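A year in Lovville, by the log

1 Nov 2019

I moved to Lovville a year ago and have kept a log since the first night. It is a plain text file, one line per entry, with a short tag at the front of each line. The tags are HOUSE, WORK, FOOD, PEOPLE and OTHER. This post is what I got from reading it straight through, which took most of an evening.

The file has 234 entries. I had planned on one a day and gave that up by the second month. The gaps are informative in their own way. There are long ones in the winter, when I was working late and eating from the same pot for days, and one in March that I remember clearly without any entry to help me.

HOUSE is the largest tag. Most of it concerns the boiler, which loses pressure at a slow and steady rate. I top it up when the needle drops below the mark I made with tape. I have not found the leak. The landlord sent a man who did not find it either. The other recurring HOUSE item is the back door, which swells in damp weather and has to be lifted slightly at the handle before it will close. I do this without thinking now. When I visited my parents in the spring I lifted their door too, and it came up off the hinge pin.

PEOPLE is the smallest tag, and the one I read twice. For the first 4 months it has almost nothing in it. Then Kulap Jitpraphai shows up, first by surname, then by first name, then as K. I did not plan that change and did not notice it while it was happening. Nipon Luangrath goes through the same steps more slowly.

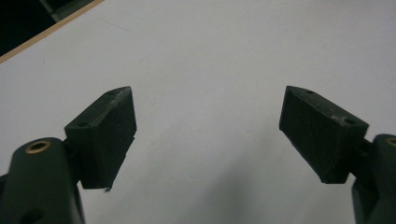 Nithin Chacko read a draft of this and wrote back that I was measuring the wrong thing. His view is that a short tag shows the part of life that needed no writing down, and that the boiler got so many lines only for being a nuisance. He suggested I count the evenings with no entry and ask where I was. I did this for the summer as well as I could from receipts and messages. On most of those evenings I was at somebody's table, usually Kulap's.

So the counts are less useful than I assumed, at least for PEOPLE. I still trust them for HOUSE.

The FOOD entries are mostly failed bread. I changed flour, then water, then oven shelf, one at a time, and wrote down each result. The shelf made the most difference. I now bake one down from the middle and have stopped logging it.

WORK I will skip, except to say that I kept the job and walk to it. The walk is around 200 yards longer than the bus route and takes less time on most mornings, as the bus waits at the bridge.

For the second year I am dropping OTHER, which had only 3 lines in it, and adding a tag for places. The boiler stays under HOUSE. I topped it up this morning before writing this.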